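Zaugg 観劇用双眼鏡 六倍モデル(ケース・ストラップ付き)

ブロルトブリッジ(Broltbridge)の店主です。いつも当店のページをのぞいてくださってありがとうございます!
今回ご紹介するのは、私が劇場に行くときに必ずかばんに入れているZauggの六倍です。お店を始める前から使っていたものなので、商品ページというより、ただの愛用者の長話になってしまうかもしれません。急いでいる方は、いちばん下の仕様のところまで一気に飛んでくださいね。

そもそも私が双眼鏡を買おうと思ったのは、ミュージカルの再演を三階席から観た帰り道でした。歌はすばらしかったんです。オーケストラも鳴っていたし、照明もきれいで。でも、二幕の終わりで主人公が手紙を読んで黙り込むところ、あそこの顔が見えなかった。周りのお客さんは鼻をすすっているのに、私だけ「いま泣いてるの?笑ってるの?」と首をのばしていました。くやしくて、その週のうちに家電量販店へ走って、いちばん倍率の高いものを買ったんですね。

これが大失敗でした(笑)。倍率が高いと大きく見える、そこまでは合っているんです。ところが手が震えると、その震えまで同じだけ大きくなる。おまけに視界がせまくて、踊りだすともう追えません。群舞のなかから推しを探しているうちに曲が終わって、拍手のときにようやく見つける、というのを何度やったことか。

そのあとロビーの貸し出しを借りたり、友人のものをのぞかせてもらったりして、最後に落ち着いたのがこの六倍でした。

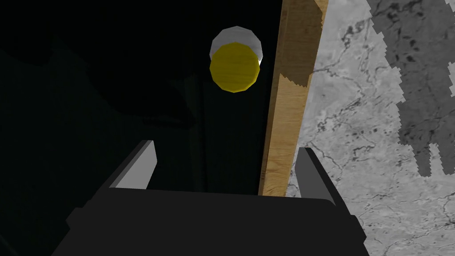
グリッパーの指のあいだの上方に、黄色い円い面を向けた小さな円筒形の物体(CG)

六倍でいいの?というのは、お客さまからいちばん多くいただく質問です。私の答えはいつも同じで、「舞台なら六倍から試してください」。歌っている人の顔だけを見たいなら八倍もいいんです。でも舞台って、歌っている人の横で黙って聞いている人の顔がよかったりするじゃないですか。恋敵が一瞬だけ目をそらすとか、後ろの酒場のお客がこっそり乾杯しているとか。六倍だと、主役の胸から上と隣の人の表情がひとつの丸のなかに入ってきます(席にもよります、もちろん)。私はあの「ついでに見えてしまう」感じが大好きで、同じ演目に何回も通う理由の半分くらいはこれです。

明るさについても書いておきますね。暗い場面が多いお芝居、ありますよね。ろうそく一本の独白とか、青い照明だけの場面とか。小さな双眼鏡だと、そういうところで急に像が沈んで、何を見ているのかわからなくなることがあります。Zauggの六倍はレンズの径と倍率のつりあいがよくて、暗転まぎわの薄明かりでも目鼻立ちを追えました。昼の屋外で比べても差がわかりにくいので、お店で試すなら、外の景色よりも店の奥の薄暗い棚を見てください。うちの店でも、わざと電球をひとつ消したコーナーを作ってあります。節電ではありません!

大きさの話。横幅は86ミリです。数字だけだとぴんとこないと思うのですが、私の手(小さめです)で、両手の人差し指がちょうどピントのつまみに届きます。これがとても大事で、つまみが遠いと、舞台の手前から奥へ人が動くたびに持ちかえることになるんです。持ちかえると視界がずれる、ずれると探す、探しているうちに場面が進む。前に使っていたものがまさにそうでした。

つまみの重さも私好みで、軽すぎません。軽いとケースから出すたびにピントがぐるっとずれてしまうので、このくらい粘りがあるほうが、幕間のあとも前と同じところから始められます。ただ、寒い日は最初だけ少し重く感じます。1月に野外の新春公演で使ったときは、手袋のままだと回しにくくて、結局片方だけ脱ぎました。指が冷えましたが、最後の口上がよく見えたので満足です。

眼鏡の方へ。私もふだんは眼鏡です。接眼部の目当てを引っこめた状態で使うと、眼鏡をかけたままでも端のほうまで見えます。裸眼やコンタクトの方は、反対に引き出して使ってください。ここを間違えると、視界の周りに黒い三日月がちらちら出ます。「不良品かも」とご連絡をいただいたうちのかなりの割合が、この目当ての位置でした。届いたらまず、くるっと回してみてくださいね。

それから左右の視力の違いを合わせる調整。面倒くさがって飛ばす方が多いのですが(昔の私です)、やるとやらないとでは疲れ方がまるで違います。手順はこうです。

まず遠くのはっきりしたもの、カレンダーの文字などを決める。
右目をとじて、まんなかのつまみで左目のピントを合わせる。
つぎに左目をとじて、右の接眼部についている輪だけを回して合わせる。
両目で見て、すっきりしていたら終わり。

輪の位置は、覚えておくか、小さなシールで印をつけておくと楽です。私は金色の丸シールを貼っています。家族に貸すと必ずずらされて返ってくるので、印には何度も助けられました。

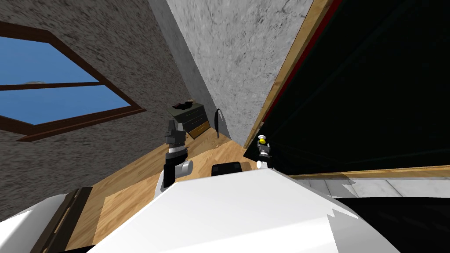 寄木の床へ腕を伸ばす白いロボットと、斜めの壁に茶色い枠の窓(CG)

会場別の使い心地も、よく聞かれるのでまとめておきます。あくまで私の感想です。

小劇場。最後列でも、なくていい場合が多いです。ただ、小道具の手紙の文字や衣装の刺繍まで見たい方は持っていって損はありません。私は一度、役者さんの持っていた新聞の見出しに、ちゃんと物語の町の名前が入っているのを見つけて、ひとりで感動していました。

中くらいのホール。この双眼鏡がいちばん得意な場所だと思います。二階席のまんなかあたりから見ると、ほんとうにちょうどいい。

大きなホール。先日、ジェティットクーム(Jetitcombe)の大ホールへ行ってきました。2,000席ある会場です。いちばん奥の列からだと、顔はわかるけれど、まつげの影までは無理、というくらい。表情はじゅうぶん追えましたし、カーテンコールで客席に手を振ってくれたときの笑顔もちゃんと受けとりました(私に振ったと思っています)。ここの奥の列が定位置という方なら、八倍も候補に入れてください。

アリーナやドーム。これは六倍だと物足りないと思います。コンサートで、しかも遠い席が多いという方には、この商品はおすすめしません。売る側が言うことではないのですが、届いてからがっかりされるほうがつらいので書いておきます。

映像で観る派の方もいらっしゃいますよね。私も配信やテレビの舞台中継は大好きで、家ではお茶を飲みながら何本も続けて観てしまいます。カメラが寄ってくれるから顔もばっちり。でも中継だと、誰の顔を見るかは向こうが決めるんですよね。劇場で双眼鏡を持っていると、自分だけの編集ができるというか。ソロの最中にずっとコーラスの端の人を見ていてもいい。連続ドラマで気になっていた若手の俳優さんが、初めて舞台に出るというので観に行ったときも、台詞のない場面の立ち姿ばかり追いかけていました。テレビではわからなかった猫背の癖がかわいくて、その日からすっかりファンです。
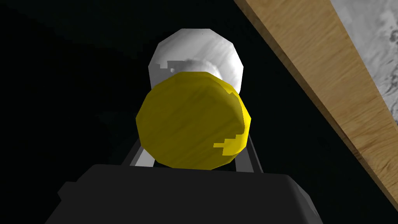
そんなわけで、出演者がダンス出身だったり、子役の頃からテレビに出ていた人だったりすると、足もとを見るのも楽しいですよ。稽古を積んだ人は、立っているだけでかかとの置き方が違うんです。六倍なら顔から足先へすっと下ろしていけるので、ぜひやってみてください。

つぎは、よく比べられるPrestettiのコンパクトタイプについて。うちではどちらも扱っていて、どちらも好きなので、ひいきなしで書きます。Prestettiのいいところは、とにかく薄くてかばんのすきまに入ること。折りたためて、色もきれいで、着物のときに帯のあいだから出しても様になります。仕事帰りにふらっと当日券で入る、という方にはあちらが合うと思います。いっぽうで、長いお芝居をずっとのぞいていると、私は目の奥が少し疲れました。視界の広さと見ていて楽なのはZaugg、持ち歩きやすさはPrestetti。片方だけ選べと言われたら、私はZauggです。重さの差は、かばんに入っているパンフレットを思えば気になりません。

付属品のこと。ケースは布張りで、口のところがマグネットです。面ファスナーのケースって、上演中に開けるとバリッと鳴るでしょう。静かな場面であの音を出してしまうと、自分がいちばんつらい。マグネットなら、そっと閉じれば気にならない程度です。それでも、開演前に出して首にかけておくのがいちばんだと思います。

ストラップは細めの平ひもで、長さが変えられます。私は短めにして、みぞおちより少し上にくるようにしています。長いままだと、立ち上がって拍手したときに前の座席の背にこつんと当たるんです。やってしまったことがあって、前の方に平謝りしました。みなさんも、スタンディングのときは片手で押さえてくださいね。

あと、のぞくときのお行儀。ひじを左右に張らないで、わきをしめて持つと、おとなりのじゃまになりませんし、手ぶれも減ります。前のめりになると後ろの方が見えなくなるので、背中は背もたれにつけたまま。背中がついていると、これも手ぶれに効くんですよ。会場によっては使用の決まりがあったり、録画機能つきの機器と区別するために係の方から声をかけられたりすることもあります。その場の案内にしたがってください。この商品に撮影や録画の機能はありません。

お手入れは簡単です。レンズにほこりがついたら、まずブロワーかやわらかい刷毛で落として、それから付属の布で軽く。ほこりがついたままふくと傷になります。化粧品や指の脂がついたときは、レンズ用のクリーナーを布のほうに少しだけつけてください。レンズに直接たらさないこと。防水ではないので、雨の野外公演ではかっぱの内側に入れて守ってあげてくださいね。しまうときは、しめっぽい引き出しを避けて、できれば乾燥剤といっしょに。私はお菓子の缶に乾燥剤を入れて、半券の束と並べて置いています。

お客さまの声も少しだけ。「親子で観劇に行くので買いました。交代で使うつもりが子どもが返してくれません」。わかります、うちに貸し出し用があったころもそうでした。「オペラの字幕と舞台を行ったり来たりするので、目から離してすぐ戻せるのが助かります」。これは私もなるほどと思いました。「ケースの色がもう少し明るいとうれしい」。はい、これはずっとメーカーさんにお願いしています。いまのところ濃紺だけです。暗い客席で足もとに落とすと見つけにくいので、私は鈴のついていない(ここ大事です)白いリボンを結んでいます。

在庫について。今回の入荷は100台です。前回は秋の公演ラッシュと重なって早めになくなってしまい、お待たせした方、ごめんなさい。次の入荷はまだ決まっていません。「遠征の日までに間に合いますか」という方は、ご注文のときに備考欄に日にちを書いてください。できるだけ早く出すようにしますし、無理なときは先にお知らせします。

贈りものにする方も増えてきました。包装は無料で、深緑の紙か、えんじの紙から選べます。どちらも、なんとなく緞帳っぽい色にしたくて紙屋さんを回って探したものです。ひとことカードもつけられますので、文面をそえてくださいね。長い文章も歓迎ですが、カードが小さいので、長いときは私の字がとても細かくなります。

仕様
品名:Zaugg 観劇用双眼鏡 六倍モデル
倍率:六倍
横幅:86ミリ
ピント調整:中央つまみ式、右接眼部に視度調整リングつき
目当て:回転引き出し式(眼鏡の方は引っこめた位置で)
防水:なし
撮影・録画機能:なし
付属品:布張りケース(濃紺)、平ひもストラップ、レンズふき布、説明書
保証:お買い上げから2年

保証のこと
ふつうにお使いになっていて具合が悪くなった場合は、保証期間のあいだ無料で見ます。落としてしまった、水にぬらしてしまった、というときは有料の修理になりますが、あきらめる前にいちどご相談ください。左右の像がずれて二重に見えるのは、落下のあとによくある症状です。そのまま使うと頭が痛くなるので、無理にのぞき続けないでくださいね。ご自分でねじをはずしてしまうと保証が切れてしまいます。気になる気持ちはわかるのですが、そのままの姿で送ってください。

返品・交換
未使用で、届いてから一週間以内にご連絡いただければお受けします。のぞいてみて合わなかった、という場合も、室内で試していただいた程度なら大丈夫です。劇場で一公演観てからの返品はどうかご勘弁を。初期不良の送料は当店で持ちます。

使う前のお願い
太陽は絶対にのぞかないでください。窓辺の日の当たるところに置きっぱなしにするのも、レンズが光を集めてしまって危ないです。客席へ入る前にロビーの窓から外を見て試す方も、お日さまのほうには向けないでくださいね。歩きながらのぞくのも、劇場の階段は急なのでやめましょう。

お問い合わせは、ページ右上の封筒のマークからどうぞ。「この会場のこの席だと、どの倍率がいいですか」というご質問も大歓迎です。行ったことのある会場なら、張りきって長いお返事を書きます。行ったことのない会場だと、座席表をにらみながらのお返事になるので、少しだけお時間をください。

ページ更新日:2025年6月6日
ブロルトブリッジ 店主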